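**555 timer runs too fast, where did I go wrong?**

Hi all! I'm building a blinker for my model ferry and I love it already, but with a 25 k resistor from pin 7 to pin 6 it flickers instead of blinking. I want one slow flash per second. Supply is 9 V. Any favourite capacitor values?

*flirkesley*

**Serpil Çetinkaya**, 17 Mar 2021

Great first project! Your cap is probably too small. Go up to 22 µF or so, and check the polarity. A 200 ohm resistor is too low for the LED colour you'd like, try 470.

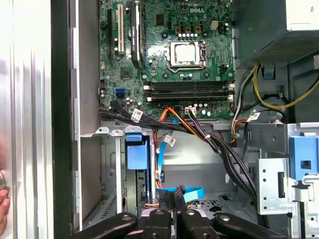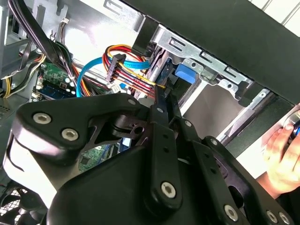
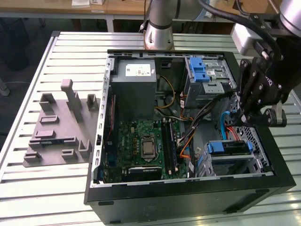
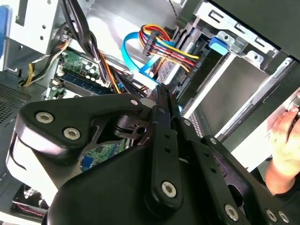
*Desktop tower, side open*

**Eltus813**

What she said!! Also put 10 nF from pin 5 to ground. Mine has been blinking since June and I still grin at it.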